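件名: Re: Wondholmの冬ラウンド、麦が足りなくなる件

Zaneroメーリングリストの皆さま

こんばんは。いつもは読むだけなのですが、冬ラウンドの話となると黙っていられず、夜中にお茶を淹れて書いています。長くなります、すみません!

> 拡張のWondholmを入れて遊ぶと、冬ラウンドに入ったところで毎回麦が足りなくなります。
> 秋のうちに倉庫を建てても、港に船が来るころには空っぽです。基本セットだけのときは
> こんなに苦しくありませんでした。うちは3人で遊ぶことが多いです。
> 港タイルを早めに取るのがいけないのでしょうか。それとも、そもそもそういう
> 厳しい拡張なのでしょうか。皆さんはどうされていますか。

わかります、うちも最初はまったく同じでした。箱を開けた晩に遊んで、全員そろって冬に飢えて、それでも「もう一回!」となったのがWondholmとの出会いです。あの苦しさが好きで今も遊んでいるようなものですが、苦しいのと詰むのとは別の話なので、うちで落ち着いたやり方を書いてみます。

まず港タイルですが、早く取ること自体は悪くないと思います。問題は取った直後に船を呼んでしまうことで、船が来ると荷揚げのために人手を取られ、畑に立つ人がいなくなるんですよね。港は取るだけ取って寝かせておき、秋の最後の手番で初めて船を呼ぶ。これだけで冬の入り口の景色がずいぶん変わります。ルールブックの港の項にも「呼ばなくてもよい」とちゃんと書いてあるのですが、タイルの絵があまりに立派なので、つい呼びたくなるんです(私は今でも呼びたくなります)。

それから倉庫。3人戦なら、倉庫は川のこちら側に建てるのをおすすめします。向こう岸のほうが建築費は安いのですが、冬になると橋の通行に麦を払うことになり、安く建てた分がすっかり消えます。麦を運ぶために麦を食べているわけで、気づいたときは全員で笑ってしまいました。
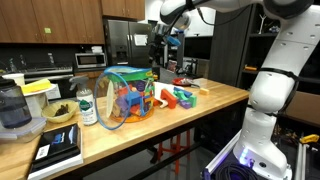 ■ 3人戦の調整について

基本セットの得点目標は36点ですが、Wondholmを入れるとうちでは届かないまま終わる晩がありました。そこで試したのが、冬ラウンドの頭に各自2つずつ麦を受け取るという調整です。公式のルールにはない、うちだけの決めごとなので、合わなければ忘れてください。

たった2つで何が変わるのかと思われるでしょう。ところがこれがよく効くんです。2つあれば冬の最初の支払いをしのげて、次の手番で市場に人を送れます。市場に行ければ魚が買えて、魚があれば麦は種に回せる。春が来たときに畑に何かが植わっているのといないのとでは、気分がまるで違います。

ただ、経験者だけの卓でこれをやると少しぬるいです。慣れた人同士なら麦は配らずに、イベントカードから「長雨」を抜くだけにしたほうが面白くなりました。長雨は橋まで止めてしまうので、3人だと一人だけが島に取り残される展開になりがちです。4人ならお互いに舟を貸し借りできるので、入れたままで楽しいカードだと思います。

もうひとつ、Zúñiga版をお使いの方への注意です。Zúñiga版では市場の魚の値段が季節ごとに動くので、上に書いた「魚を買って麦を種に回す」手がいつも成り立つとは限りません。冬の魚が高い年に当たったら、いさぎよく家畜を手放すほうが早いです。私は羊のコマがかわいくてなかなか手放せず、そのせいで何度も負けています。でも羊は最後まで持っていると春に毛が刈れるので、あれはあれでひとつの勝ち筋なのでは……と、まだあきらめていません。どなたか羊だけで勝った方がいらしたら、ぜひ手順を教えてください!

説明書の訳についても少しだけ。冬ラウンドの「各自は麦を払う」は、手番の前に全員同時に払うという意味で読むのがよさそうです。手番ごとに払うと読むと、後の番の人が市場で麦を買ってから払えてしまい、順番の有利不利がとても大きくなります。うちは長いあいだ手番ごとに払っていて、最後の席が取り合いになっていました。
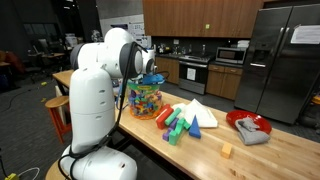 木のテーブルと、色とりどりのフォームブロックが入った透明な容器

遊ぶ時間についても聞かれていましたね。前の投稿で、説明込みで一晩では終わらないという方がいましたが、配置を先に済ませておくとだいぶ楽になります。うちでは季節カードを積む人と川タイルを並べる人に分かれて、20分で始められるようになりました。川タイルは裏の小さな印の順に並べてしまっておくと、次に出すときが本当に楽です。私は長いこと適当に箱へ戻していて、毎回川が海へたどり着かずに悩んでいました。

11月のEmanoの集まりでは、日曜の午後にWondholmの卓を立てるつもりです。初めての方も大歓迎ですし、見ているだけでも、途中で抜けても構いません。麦を配る調整を入れた回と入れない回を続けて遊んで、どちらが好みか皆さんと話せたらと思っています。Zúñiga版をお持ちの方が来てくださると、魚の値段の違いも比べられてうれしいです。お持ちいただける場合は、箱が重なると困るので先にこのリストへ一言ください。

それと、最初の質問をくださった方、もし次に遊ばれたら、港を寝かせた場合の点数をぜひ投稿してください。うちの卓は全員が港好きで、どうしても偏った結果しか出ません。ほかの卓ではどうなるのか、とても知りたいです。

返信は個人宛てではなくリスト宛てでお願いします。

Emanoの卓より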